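Workshop notebook – card sorting and storage
October, entry by Miroslava Hudec
4 min read
3 comments | 12 shares

Started at 8:40 with the Wadarton boxes. The consignment sheet gives 1,859 cards, mostly baseball from the late eighties, with a run of hockey mixed in. I'm taking the sheet's number as given until everything is sleeved. The first box had been stored on its side and the front cards have a slight bow. I put those between boards with a book on top and will look at them again tomorrow.

Condition is what you would expect from this era. Corners are good, centering is poor, and the gloss sticks when two cards have sat face to face for years. Do not peel these. Slide them apart sideways, and if they resist, put them in the tray marked HOLD and leave them to me.
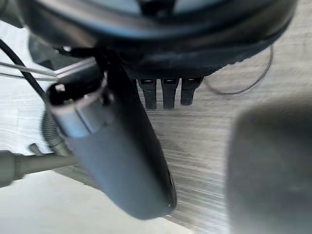
Black housing, three prongs underneath.

Sleeves: the Rotance penny sleeves are fine for commons. The last pack of 100 had a tighter mouth than the one before it, and I caught a corner on the second card. It was a common, no loss, but go slowly with that pack. The Jalport ones cost more and open wider, so I'm saving them for anything going out for grading. We are down to 2 packs. Reorder is on the list by the phone.

Question from last time about top loaders for the thicker relic cards. The standard size is too tight and leaves a line across the surface. I tried one on a damaged card first and the line was there within an hour. Use the thick ones or a magnetic case. 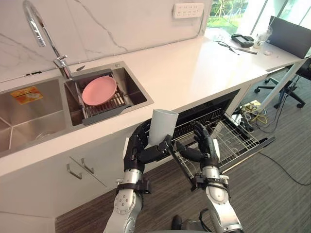
On pricing, I went through the sold listings before lunch. Asking prices are no use to us and I've stopped writing them down. Sets from these years sell slowly unless they are still sealed, and the rookies people remember are worth less raw than the owner hopes. I'll have to say so on the phone. The hockey may do better than the baseball, mainly the cards from the second box, which were kept flat and in the dark.

The racing cards are the odd part of this lot. There is a short set with Honda drivers on it, printed on thin stock with no year on the back. I can't find it in either price guide. The card numbers skip, so either the set is incomplete or it was issued in parts. Left it in its original wrapper – please don't sort it in with the rest.

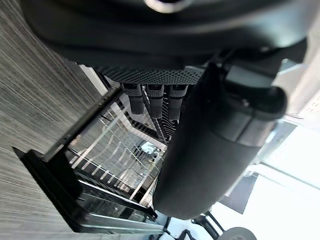 Humidity in the back closet was higher than I like, so the finished boxes are on the middle shelf in the front room for now. Fresh silica packs go in with each box. The old ones need drying out before they are used again.

Labels: the 200 from the spring order are nearly gone and the glue on them lifts in the cold anyway. Write the box number in pencil on the end flap as well as on the label. Two boxes lost their labels over the summer and it took me most of an afternoon to work out which was which. 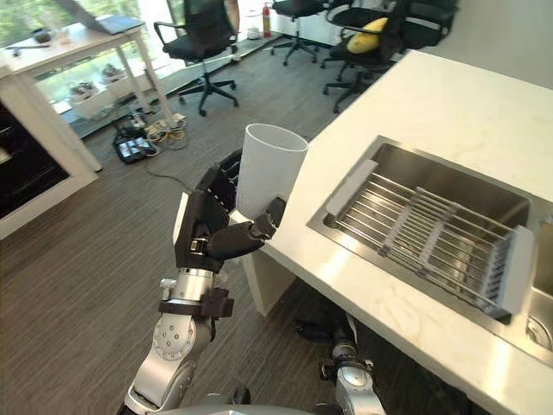

White cup in the hand, at the counter.

Left to do on Wadarton: finish box three, check the bowed cards, pull candidates for grading. I want surface checks done under the lamp at an angle, front and back, before anything goes in a Jalport sleeve. Print lines count against us, so note them on the slip even when they are faint.

Stopped at 4:15. Box three is open to the divider, and everything in front of the divider is done.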